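Gripper jaw sticking? Quick fixes

Left jaw jammed half open on me Saturday, 2 minutes into a job. Let go of the trigger before you poke at anything — fingers out of the V.

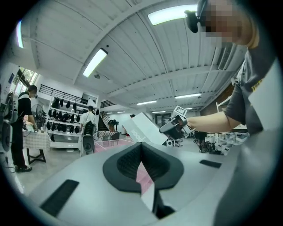

Grippers at work, ribbed black pad

Wipe the pads, then check nothings wedged down the groove. Paper bits are the worst.

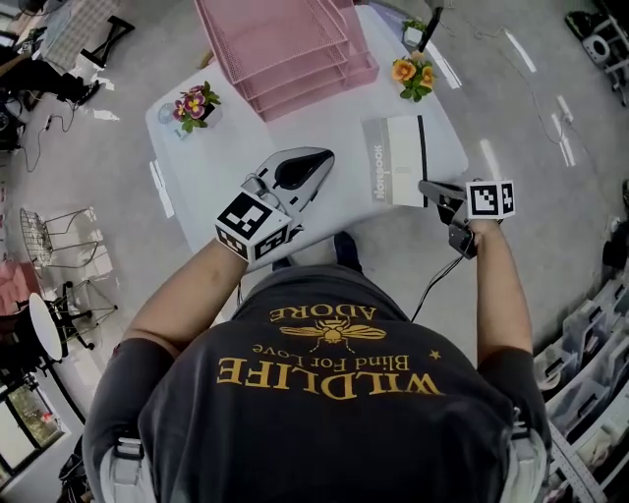
One in each hand over the white table

Keep the cable clear of your elbow. Mine snagged, marker cube got knocked squint.
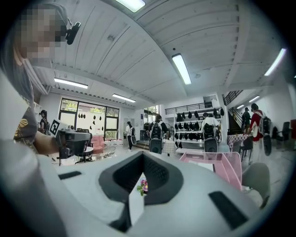 Still sticking, stop using it and tell Gemma. Dont froce the trigger.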